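Yaa Antwi
Sat 6 January

1/ Rewrote the grasp planner in Bustlow this week. The old one scored 3000 candidates per object and took the top one. It liked shiny edges far too much.

2/ Depth is the weak spot. Glossy metal comes back as holes or spikes, and the planner read a spike as a nice thin edge to close on. White plastic on a white table doesn't help the segmentation either.

3/ Wrist view with a white piece and a light blue one, both with silver clips. The dark specks on the table used to come through as tiny objects too.
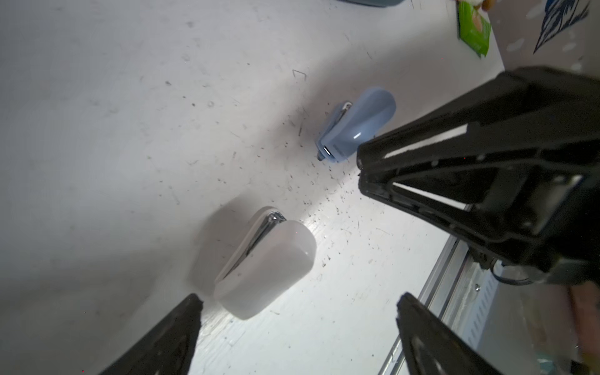

4/ The fix for specks is a minimum area on the mask, set per camera height. For the clips, I drop any depth point that disagrees with its neighbors over 12 readings, then fit a box to what's left.

5/ Candidates are now down to 1151 on the same log. Planning is faster, and I can read the debug plot again.

6/ Still open: small bent bits of wire. Ratree Phetsri wants them as their own class. I'd like to try a higher area cutoff first. Branch is up on the Clindholm repo, ticket 3477.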